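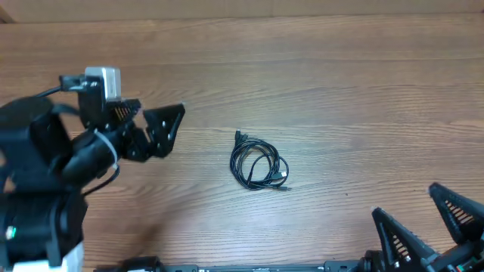
My grandmother kept her recipes in a biscuit tin, and when she passed the tin came to me, mostly because I was the one standing nearest when my aunt was handing things out. It sat on top of the fridge for two years. Last July I finally took it down and started typing the cards up, thinking it would take me a weekend or so. Well! There were 246 of them, and I am still going.

The handwriting is the first problem. She learned to write in one country and to cook in another, so half the cards switch language in the middle of a line, usually right where it says how long to leave something in the oven. My friend Piret Ozoliņš has been a lifesaver with those. She comes over with a magnifying glass and a bag of rye rolls and we sit and squint together until one of us says a word out loud and it suddenly makes sense. (We spent a whole evening on "scald," which we had both been reading as "salad.")

Then there are the measurements. Butter "the size of an egg." Flour "until it looks right." One cake calls for 200 grams of sugar, very precise, and then "milk." Just milk! I made that cake three times before I got anything I'd serve to company, and I've written down what worked next to what she wrote, so whoever gets the tin after me can see both.

My favorites so far are the ones with notes on the back. There's a plum dumpling card with a bus timetable to Gandholm on it, and a pickled beet one where she has crossed out the vinegar amount and written "too sour, Eichhorn's is weaker now." I had no idea what Eichhorn's was until my aunt told me it was the corner store, where you brought your own bottle and they filled it from a barrel. I wish I'd asked about things like that while I still could – I was always too busy eating.

I've got 27 cards left, and of course they're the worst ones, all stained and stuck together in a clump. I'm easing them apart with a butter knife, a couple a night, with the radio on. The top one says something about cabbage. If anybody reading this knows a cabbage dish that starts by browning sugar in the pan, please write and tell me what comes next, because the rest of the card is one big grease spot.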